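**Stop calling it a dropped part**

Three times in one shift the arm let go of a gear in mid-air and carried on as if it still had it. Went through the whole move, opened over the tray, logged a good place. The line counter said 102. The tray said otherwise.

At Drostatham we wrote that up as "dropped part, operator cleared". Same words we always use. I think those words are the problem, and I want to say why before the September review buries it again.

A dropped part sounds like bad luck. What we had was a grip fault, and worse, a machine that doesn't know what's in its own hand. Two pads and a smooth run of teeth between them. Steel gears are heavy for their size and they only touch the pads at the sides.

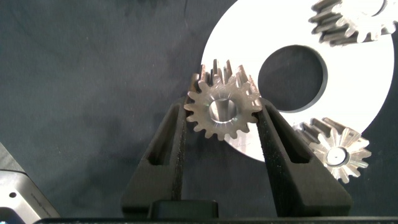
Grada, who sold us the cell, say the pads are good for 300 cycles between wipes. Fine. Who is counting? The software isn't. We found a film of oil on ours at 60, and the force setting was the one from the old plastic parts, never changed over. Nobody's fault on paper, because the paper doesn't ask.

And then the usual fix. Somebody leans in, picks the gear off the cloth, puts it back, presses resume. I've done it. Everyone on my shift has done it. The arm is paused, not off, and if the fault clears by itself it will move with your wrist in the way. That's the safety matter. Not the gear.

I have heard the other side. Stopping fully and re-homing costs time, Prinmont want their order, and a gear on the floor hurts no one. I don't buy it. If the restart is too slow then people will skip it, so make the restart quicker. Telling folk to be careful is not a control, its a wish.

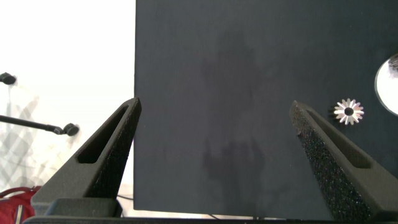 What I'd ask for is dull. A width check after every close and again before every release. If the fingers have shut further than the gear allows, stop, and stay stopped until someone presses a proper reset from outside the guard. The Xenos cell next door has had this from day one and they moan about false stops. Let them moan. I'd take a false stop over a false "placed" any shift.

Also change the form. Take out "dropped part" alltogether. Put "lost grip", then a box for pad condition, then a box for who reached in and whether the power was off. People will hate that last box. Good, leave it in.

Pads get wiped at start of shift from tomorrow on ours, whatever the review decides.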